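Umitix Hand Gripper Guide
Section 4. Working rules for cloth and other limp material

Revision of 1 Apr 2018. Replaces the page headed "Fabric handling: best practice."

4.1 Before you read the rules

The old page had 13 rules on it. We went through them one at a time and asked where each came from. Some came from the machine safety file, and those stay as they were. Others had been copied out of a guide for rigid parts, where they may well make sense, and pasted under a heading with the word fabric in it. Those are gone or rewritten below.

Calling something good practice doesn't make it so. If a rule in this section doesn't hold up on your bench, write down what you did and what happened, and send it in on the form at the end of Section 9. Please don't send "felt better." We have a folder of those.

4.2 Setting up the table

1. Clear the area in reach of the fingers. Tools, pens, clips and tape rolls all get dragged along under a sheet of cloth and you won't see them go.

2. Wipe the top and let it dry before laying anything on it.

3. Lay the cloth down without smoothing it. The old page asked for a flat, squared sheet at the start of every grasp. Ask yourself when you last met a squared sheet in real work. If the task is to pick up rumpled cloth, start with rumpled cloth.

4. Check both fingertip pads for lint, grit and glue. Clean with a dry brush. Do not use solvent on the pads.

5. Open and close the gripper three times with nothing in it. Watch the joints on both fingers. They should travel evenly. If one side lags, stop and go to Section 7.

CAUTION: Keep your free hand away from the linkage while closing. The pads get all the warnings, but the gaps between the links will pinch skin sooner than the pads will.

4.3 Making the grasp

1. Bring the open fingers to the cloth with the pads on either side of the place you want to hold.

2. Push down only until the cloth starts to bunch between the pads. Pressing harder into the table does nothing for the grip and loads the tips in a direction they weren't built for.

3. Close slowly until the cloth stops sliding.

4. Lift, and hold before you move sideways.

5. Look at what you have. A single layer and a gathered bunch are different grasps and go in the log under different codes (S and G). Don't write S because the plan said S.

Note: With heavier weaves such as canvas or twill you will mostly get a G. We used to mark these as failed grasps, on the strength of a sentence in the Trorden bench rules that says a proper grasp is "clean and single." Trorden's rules were written for sheet film. A gathered fold that holds is a good grasp if the job only needs the cloth moved from one spot to another.
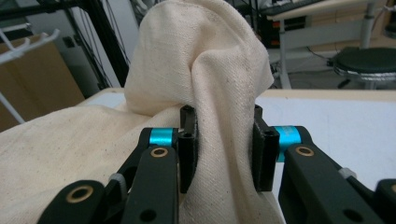 How much force to use is the question we are asked most, and the one with the worst published answers. The figure that gets passed from lab to lab is 1000 grams at the pad for "all textiles." We looked for a test behind it and found a slide with no source. Treat any single number for all textiles with suspicion, ours included.

4.4 Finding your closing force

1. Start with the dial at 200. The dial is not marked in grams or newtons, whatever the sticker on the older units says.

2. Make five grasps and lifts at that setting on the cloth you will be working with. Scrap from a different roll doesn't count.

3. If the cloth slips on any of the five, go up one step and start the five again.

4. When all five hold, stop there. Do not add a step "for safety." Extra force marks the cloth and wears the pads, and we have seen no record showing that it cuts down on drops.

5. Write the setting on the card for that cloth, along with the pad type.

Note: Five is a small number. It's enough to choose a setting and not enough to claim a success rate. Anyone quoting a percentage from five lifts should be sent back to the bench.

4.5 Letting go

1. Lower the cloth until the lowest part rests on the table.

2. Open the fingers fully before pulling back. Half-open fingers catch threads.

3. Check that no thread has wrapped a joint. If one has, cut it. Don't pull.

CAUTION: Never free a caught thread by working the trigger back and forth. It winds the thread in deeper.

4.6 What to log

Cloth, setting, pad type, grasp code, held or dropped. Leave the "operator confidence" box blank. It is still printed on the sheets and will come off when the July batch is ordered. The scores in it never lined up with anything, and the people filling it in mostly wrote the same number all day.

Replace the pads after 200 lifts on coarse cloth, or sooner if the face is shiny. The lift count is our own rule of thumb from the Wasthorpe bench, based on one pad type, so trust your eyes over the count.

4.7 Claims of compliance

You may be asked whether this procedure meets the Bălan checklist. It covers most of the same ground, and we left out the items on lighting color and table height because the checklist gives no grounds for them. If your customer requires the full checklist, follow it and keep the signed copy. Don't tell anyone that a signed copy means the grasps are good. It means the boxes were ticked.

The items that aren't open to argument are in Section 2: guarding, the stop switch, eye protection when cutting thread, and who may open the housing. Nothing in Section 4 loosens any of them.

Next: Section 5, Working rules for bags and pouches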